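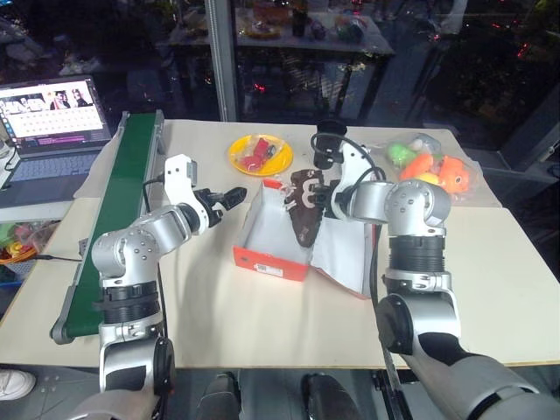 The Shoebox Question

Every spring the Stornbridge newsletter receives the same letter in different handwriting: should shoes be kept in the box they came in? This year it was from Lovisa Magnusson, who has 11 pairs and, by her own account, one closet.

Our answer is yes, for anything you won't wear before May. An orange-red box with the white tissue still in it looks far too cheerful for a pair of brown shoes, but it stacks, and the tissue keeps the toes from rubbing. Brush the shoes first. Lay them heel to toe, fold the paper over the top and leave the barcode label facing out. You will not remember which box is which. You think you will.

Clear the table before you start, or accept that you will be packing next to a bag of toys and a laptop with a meeting on it.

Boris Kadlec disagrees with all of this and keeps his shoes in a heap by the door – he says he can find any pair in 8 seconds. We have seen the heap. He is welcome to show us.

Empty boxes are free at the front desk until they run out. There are around 40, and most of them still have lids.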